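Proving sourdough in a cold house – what's working for you?
14 replies · 2 shares

trarstead_tess
Autumn has properly arrived at our place in Trarstead and my dough has gone to sleep. Same starter, same flour, and the bulk rise that took five hours in summer was still flat at bedtime. I love this hobby too much to give it up until spring! What does everyone do once the kitchen gets chilly?
6 comments

Mulga_Bill_Bakes
Use more starter. I go from 60 g up to 130 g for an 800 g loaf once the mornings turn, and I warm the water a bit. Changed nothing else and I'm back to a same-day bake. Love a winter loaf, the crust is magnificent with soup.

lucienne maillard
I'd go the other way, Bill. More starter gets you there quicker but the flavour suffers, to my taste anyway. Leave it at 60 and give it the whole night on the bench. The best loaf I've ever made was a plain white one that sat out from dinner until breakfast in a freezing kitchen in Cukville. Long and slow is the whole joy of it!

Mulga_Bill_Bakes
Fair enough, but some of us want bread for tea and not for the following Tuesfortnight. I honestly can't pick the difference in a blind taste. My wife says she can, and she's chosen wrong twice.

crumbshot
Has anyone tried the Skaser proving mat? Mine came last week and I'm rapt. It's thin, rolls up in the drawer, and the dough was up by half before I'd finished the ironing. You do need a towel over the bowl or the top stays cold while the bottom races ahead.

trarstead_tess
Ooh, I hadn't thought of a mat. How much bench does it take up? Ours is tiny and I've already got a grain mill on it that I refuse to move.

crumbshot
It's the size of a tea towel folded once, so not much. Just don't put it near a draughty window.

old_mekonnen_road
You don't need to buy anything. I boil a mug of water in the microwave, push the mug to the back, put the covered bowl in beside it and shut the door. Cheapest proving box going, and it's already on your bench. Swap the water when it goes cool – I do it twice over a bulk rise. Warn everyone off the buttons, my son nearly cooked a very nice rye.

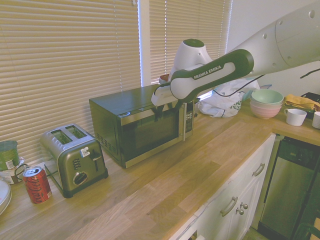

The other thing I'd say is get a straight-sided jar and put a lump of the dough in it with a rubber band at the starting level. It's so much easier to judge than a big round bowl, and you stop fretting about the clock. Once it's up by three quarters I shape, whatever the recipe says.

lucienne maillard
Yes to the jar! Though three quarters is too far for me if it's going in the fridge overnight. I stop at half.

old_mekonnen_road
My fridge runs very cold, so mine barely moves in there. Yours must be livelier.

trarstead_tess
These are all brilliant, thank you. I'm trying the mug trick tomorrow with a 200 g starter build, and I'll leave a second loaf out overnight Lucienne's way so I can compare. Will report back with crumb photos.

Mulga_Bill_Bakes
Do a third with 130 g of starter and put me out of my misery.

3 shares · Reply to this thread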